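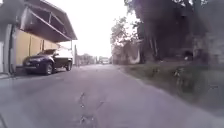
Looking after a small road robot is mostly looking after its eyes. The Gedura is a four-wheeled machine made by Hulano, and it drives slowly on ordinary streets to check the state of the asphalt. Before each run its camera must be focused and levelled again. A line of cracks up the middle of the road, like the one in front of the machine on this street, is a good target, but the picture is soft with motion and the sky is nearly white. For the technician these are two separate jobs: first the exposure, then the mount.

The mount has 2 rubber dampers, and they get hard with age. Stukine, the workshop which services the machine, changes them after 54 hours of driving. A rough surface with dark broken patches shortens this time.
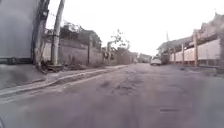 Back at the bench

The wheels come off first and the grey dust is brushed out. Then the lens is cleaned with a dry cloth, never with spray. The four bolts of the mount are tightened in a cross pattern, and the colour of the test card is compared with the last record.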